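플랜들리(Flandley) 작업실 갤러리: 목재 상판과 바닥 구역

플랜들리 작업실의 상판과 그 주변을 정리한 페이지이다. 치수와 마감은 7월 점검 기준이다.

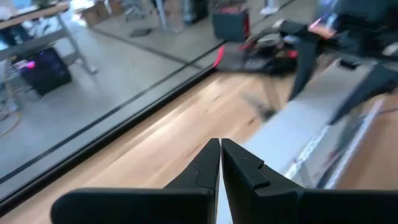 사진 1. 밝은색 목재 상판과 검은색 테두리. 결은 대각선 방향이며, 테두리 너머는 회색 구역이다.

상판
색상은 꿀색에서 황갈색 사이이다. 결의 농담 차가 있어 보수 시 같은 로트의 목재를 쓰도록 되어 있다. 표면 처리는 프레메오(Premeo) 무광 오일 2회 도포, 도포 간격은 44시간이다. 연마는 200번 사포로 마감하며 반드시 결 방향으로만 진행한다. 결을 가로지른 연마 자국은 오일을 올린 뒤에 더 뚜렷해진다.

테두리
검은색 띠가 상판의 한쪽 변을 따라 이어진다. 교체 부품은 쿠레크(Kurek) 규격표 37번 항목에서 찾는다. 청소에는 마른 천을 쓰고, 용제가 든 세정제는 쓰지 않는다. 목재와 맞닿는 선에 분진이 쌓이면 부드러운 솔로 먼저 털어 낸다.

작업대와 본체
안쪽에 밝은 상판과 가는 금속 다리로 된 테이블이 있다. 그 아래에는 컴퓨터 본체처럼 보이는 검은색 상자형 기기가 놓여 있고, 분홍빛 도는 보라색 표시등이 켜져 있다. 통풍을 위해 기기의 앞뒤로는 물건을 두지 않는다. 흡기구 청소는 월 1회, 전원을 끈 상태에서 한다.

케이블
노란빛의 가는 케이블이 바닥 위에서 곡선을 그린다. 바닥 배선의 표준은 디사식스(Disasix) 배선 지침 2판을 따른다. 통로를 가로지르는 구간에는 덮개를 씌우고, 꺾이는 곳은 급하게 접지 않는다. 여유분은 다리 안쪽으로 모아 묶는다.

골판지 상자
갈색 골판지 상자가 바닥에 느슨하게 쌓여 있다. 보관 규칙상 무거운 상자를 아래에 두고, 내용물 표시는 옆면에 붙인다. 빈 상자는 펼쳐서 평평하게 묶은 뒤 반출한다. 햇빛이 직접 드는 자리에는 접착테이프로 봉한 상자를 오래 두지 않는다.

바닥
옅은 회색이다. 물걸레질은 작업이 끝난 오후 6시 이후에 하며, 상자와 케이블을 옮긴 다음 시작한다. 목재 분진은 물걸레 전에 진공청소기로 제거한다.

관련 갤러리: 공구 벽면 / 자재 선반 / 도장 구역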